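Untangling and Sorting the Jewelry Pile

October 17, 2021

I put this job off all summer, and then last weekend I went looking for one pair of earrings and came up with a fistful of chain instead. So! Jewelry day. I do it twice a year now, once in April and once in the fall, and it takes me a lot less time than it used to.

First thing, don't do it at the dresser. I used to, and everything small went straight down the back. I do mine on the bed, with the quilt pulled flat and tucked in tight at the sides. Rings don't roll on a quilt and beads don't bounce. The only trouble is a busy print, because a tiny gold ring can sit on a printed flower and you'll look right past it. If yours is really wild, put a plain pillowcase down first.

Bracelets come out before anything else. Mine live in a shallow open box, the kind with a white inside, and I like white because you can see the little seed bead ones against it. Pick the box up and tip it a bit before you start pulling. Half the time a knot is only one bracelet looped over another and it slides right off.

For real knots in thin chain, I lay the chain on a saucer with a drop of baby oil and work at it with two sewing pins. Go from the middle of the knot and wiggle it looser. Pulling the ends is what gets you in trouble (ask me about my grandmother's locket). Wash the oil off after with dish soap in a bowl, NOT over the open drain.

Stretchy bracelets get a gentle tug. If the elastic looks fuzzy or you can see a lot of it between the beads, restring it now while you still have all the beads. I buy the clear stretch cord from Halliday, my craft store, and one spool has lasted me ages. Braided cord ones I just check at the ends, where the knots start to slip.

Then the rings. Hold each one upright and look at it from the side, with the light behind it if you can. Anything with a lot of little stones needs a slow look all the way around for gaps, and a soft toothbrush for the gunk. Tap it next to your ear too. If it rattles, a stone is loose and it goes in an envelope for the repair shop.

Pearls and anything pearly get a damp cloth and nothing else. I set a timer for 9 minutes for soaking the plain metal ones, in warm water with a squirt of soap, and I keep glued stones out of the bowl completely. I lost a nice one that way.

When it all goes back, heavy beads go at one end of the box and the thin stuff at the other, clasps done up. Rings get their own egg cup on the shelf.
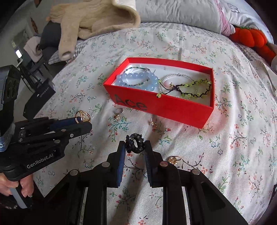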